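Gemow Family Cooking Project - progress report to Dornar Fund, to end February

Quick one as we're mid-move, full accounts to follow.

Spend: £2,636 of the £3,926 grant. Biggest items were hall hire at Morais and food. Crèche costs higher than planned, see below.

Sessions: evening group running well, starts 6.30 now instead of 6. Morning group slow to pick up, clashed with school run. Moved it later in Febuary and numbers better since.

Attendance: 143 visits against a target of 80. Mostly word of mouth. Leaflets did very little - won't reprint.

Recipes: booklet drafted, lentil pages still need checking for allergens. Nesutero have offered to print at cost, awaiting quote.

Problems: oven at Morais out of action for two weeks, did soups and flatbreads on the hobs. Parents kept asking for a childrens corner so we've set up pretend cooking with toy food at at the side. Needs one more paid helper.
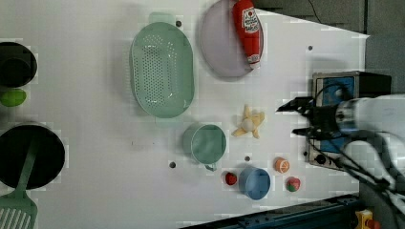 Play table: colander, measuring cup, ketchup and the peeled banana.

Next: finish booklet, confirm summer dates with Morais. Would like to move £80 from publicity to crèche - please confirm OK by email.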